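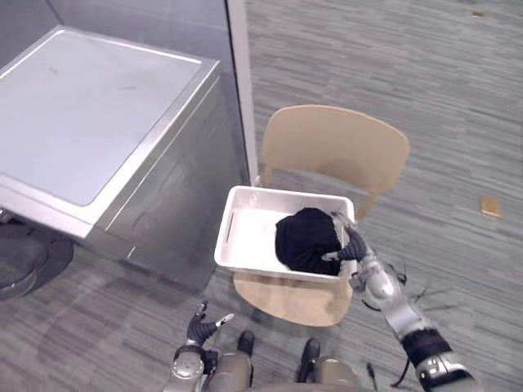

A basin on a chair, next to the washer.

I want to defend the chair in the laundry. My friend Vasanthi Begum says it is clutter, and that I should buy a proper folding bench. She showed me one from Fondville for 200 dollars. I think it is too much money for a place to put a basin.

My back is not young. With a front-loader you are always bending, and a basin on the floor makes you bend 2 times.

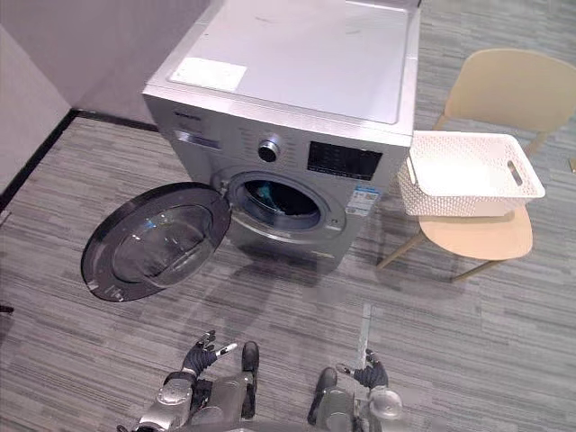 So the chair stays at the right side, and the door opens to the left. In my first flat I did it the wrong way - every week I hit my knee.
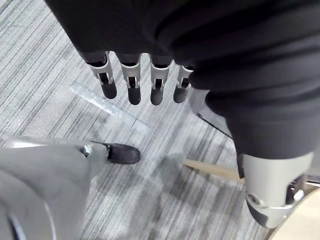

Black fabric and grey metal fingers, close up.

Vasanthi also says that a chair invites clothes to stay on it. She is right about this, I admit. Dark things stay the longest at my home.
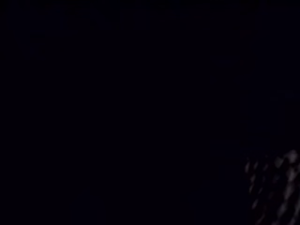
Mostly dark, with a pale patterned patch in the corner.

But a shirt waiting on a chair is still a clean shirt, and I can sit there to match the socks.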